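Towel folding notes, Alline set

README, last edited Thursday, May 11, 2023

What you get: 141 short sequences of one tan terry towel on a dark green mat, each with a fold label. The labels come from the Stinico sheet, and I would treat them with suspicion. "Half," "quarter" and "other" sound clear until you look at terry cloth, which is fuzzy, rounds off its own corners and rarely lies where a diagram says it should.

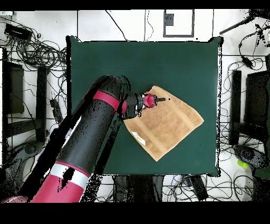 Stavros Chatzigeorgiou thinks the labels are fine, and that anyone who has folded bath towels knows a quarter fold when they see one, crooked or straight. He would keep all four classes and drop my "unsure" flag.

I have kept the flag. It is set on 40 sequences, mostly ones where the outline has five sides or so and two people gave it different names. The Gough guidelines say to go by the number of layers. I doubt anybody can count layers from above on a towel this thick. 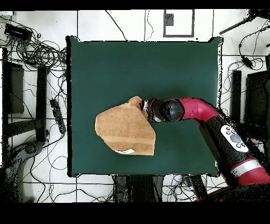 Stripes and the small white tag are sometimes suggested as a guide to which way up the towel is. I wouldn't lean on either. A tag can end up under a layer, and a stripe can run at any angle once the cloth has been turned.

Not covered: wet towels, other fabrics, stacks. Claims that the set "teaches laundry" (see the old Oveck page) should be ignored.

Corrections to labels go in fixes.csv, one line per sequence.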